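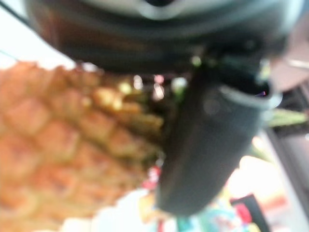

4.2 Vocabulary for ripeness at home

We expected the kitchen diaries to be the dull part of the study, and they became our favorite. Each of the 40 households in Cilura was asked to write down, in whatever words came naturally, why a piece of fruit was eaten, left in the bowl, moved to the refrigerator, cooked, or thrown out. We gave no list of terms and no scale. The instruction sheet had one line on it: "Write what you would say to someone else in the house." People took this literally, and the diaries are full of half sentences clearly meant for a spouse or a teenager ("not yet, leave it," "the top one only," "yours if you don't mind it soft").

Touch words lead by a wide margin in every month of the diary period. This fits the earlier pilot in Restness, where shoppers also talked about feel before color or smell, but the range at home is far richer. In the market a fruit was mostly "hard" or "soft." At home the same speakers wrote "gives a little," "gives at the neck," "bouncy," "leathery," "sleepy," and, in one wonderful entry from June, "has stopped arguing." We had planned to fold all of these into a single softness category. After reading the diaries aloud to each other we dropped that plan, as the writers were plainly making distinctions they cared about. "Bouncy" fruit was nearly always left another day. "Sleepy" fruit was eaten the same evening or cooked, and almost never put back.

Much of the vocabulary also depends on where on the fruit the judgment is made. A fruit judged at arm's length, in the bowl, gets a color word or nothing at all. Once the distance closes to that of Figure 3, with the fruit near enough to fill much of one's attention, the words turn to skin, weight, and give. Several writers recorded both stages in one entry, and we find these double entries especially useful: "looked fine, wasn't," "looks awful, perfect inside the hand." The second pattern matters for the waste question taken up in Section 5, where fruit rejected by eye and fruit rejected by hand turn out to have quite different fates.

Household rules for testing

Interviews were held in 12 of the households after the diaries came back. We asked to be shown how fruit was tested, and every home had rules. Thumbs were often forbidden. One grandmother allowed only the flat of the fingers and had evidently been enforcing this for decades, to judge by how quickly her adult sons put their thumbs away. Other families pressed near the stem and nowhere else, or lifted the fruit without pressing it at all and went by weight. These rules are taught early, usually with a bruised fruit as the lesson, and they were stated with a confidence that we did not hear when the same people discussed printed dates on packaged food.

Rules do not always travel between kinds of fruit. Families who pressed pears at the neck often had no method for plums and simply ate one to find out. Melons were knocked on by nearly everyone, though few could describe the sound they were listening for, and the descriptions we did collect disagree with one another in charming ways (hollow, full, low, "like a door"). We return to the knocking material in the appendix, where there is room to quote it properly.

Coding

All entries were coded by two readers working separately. The first pass used 20 categories, which proved too many; neither of us could hold the line between "yielding" and "giving" for more than a page. The final scheme keeps touch words that are tied to a place on the fruit apart from those that describe the whole. Disagreements were talked through entry by entry. Valentin Lanz, who grew up speaking the local dialect, settled the regional terms and rescued several we had marked as misspellings, among them "zido," used in the older part of town for fruit that is soft on one side only.

We want to be plain about the limits. Diary keepers write more when something goes wrong, so a good peach eaten over the sink at noon leaves little trace, and the record leans toward doubt and disappointment. Children's judgments reach us mostly through their parents. And a written word is a thin stand-in for a squeeze. Even so, the diaries show a working language of ripeness that is shared within a home, argued over at the table, and far more exact than the two or three words offered on most retail signs. The next section follows that language from the bowl to the compost pail.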